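Looking After a Wooden Table

Llewellyn Home Notes > Furniture > Wood care

A solid wood table will last for decades if it is wiped properly and kept away from heat and standing water. Most of the tables that come to us for refinishing were damaged by spray cleaners, hot pans or years of polish built up in layers. The notes below cover daily cleaning, rings, scratches and oiling. They apply to kitchen tables, desks and workbenches with a clear finish.

Find out what finish you have

Put a drop of water on the underside edge of the top and leave it for 5 minutes. If it sits in a bead, the table is sealed with varnish, lacquer or polyurethane. If it soaks in and leaves a dark spot, the wood is oiled, waxed or bare. The dark spot will dry out.

Sealed tops are cleaned and polished. Oiled tops are cleaned and fed. Putting oil on a varnished top gives you a sticky film that picks up every crumb, and it takes an afternoon with mineral spirits to get it off again.

Daily wiping

Use a soft cotton cloth, wrung out until it no longer drips. Wipe along the grain, then go over it with a dry cloth. A few drops of dish soap in a bowl of warm water is enough for grease. Skip the vinegar. It dulls a shiny finish over time, and lemon juice does the same.

Old T-shirts make good cloths once the seams are cut off. Microfiber is fine too if you shake it out first, as grit caught in the fibers will leave fine scratches on a gloss surface. You will see them when the sun comes in low.

If the top is made of planks, run a wooden toothpick along the joints once a month. Crumbs and flour pack in there and hold moisture. Do not use a knife.

White rings

A white ring is moisture trapped in the finish. Try these in order and stop when the ring is gone.

1. Leave it alone for 24 hours. Fresh rings often clear by themselves.

2. Lay a dry cotton cloth over the ring and press with a warm iron, no steam, for a few seconds at a time. Lift and check after each press.

3. Rub in a little plain petroleum jelly, leave it overnight and wipe it off in the morning.

4. Rub gently with non-gel white toothpaste on a damp cloth, along the grain. This will take some of the shine off, so finish with paste wax.

Black rings are a different matter. The water has gone through the finish and into the wood, and the top will need stripping in that area at least.

Light scratches

On a reddish or brown wood, a wax filler stick one shade darker than the table usually hides a scratch better than an exact match. Hardware stores sell them in sets. We use the Noltitz sticks in the shop and find them a bit soft in summer, so keep them in a drawer. Press the wax in across the scratch, scrape off the extra with an old plastic card and buff.

For a cloudy patch of very fine scratches on a gloss top, rub on paste wax with a soft cloth, let it haze for 20 minutes and buff it hard. Test any product at a far corner first.

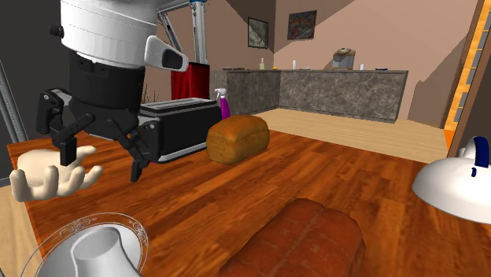

Oiling an unsealed top

Clean the table the evening before and let it dry overnight. Sand lightly with 200 grit paper, along the grain, and wipe away all the dust. Pour a small pool of oil in the middle and spread it outward with a lint-free cloth. Wait 20 minutes, then wipe off everything that has not soaked in. Any oil left standing turns gummy.

Two thin coats a day apart are better than one thick one. Food-grade mineral oil suits a table where you roll dough. Tung oil is harder wearing but needs several days before you put anything on it.

Spread used oily rags flat outdoors to dry, or put them in a metal can filled with water with the lid on. Rags left in a heap can catch fire without a spark. This applies to tung and linseed oil in particular.

Heat, sun and dry air

Keep the table a couple of feet from a radiator. Turn it end for end every April and October if one side faces a window, so the color changes evenly. Gaps between planks in winter are normal and close again when the air gets damper. Do not fill them.

Felt pads go under lamps, bowls and anything with a rough base. Replace them when they get hard.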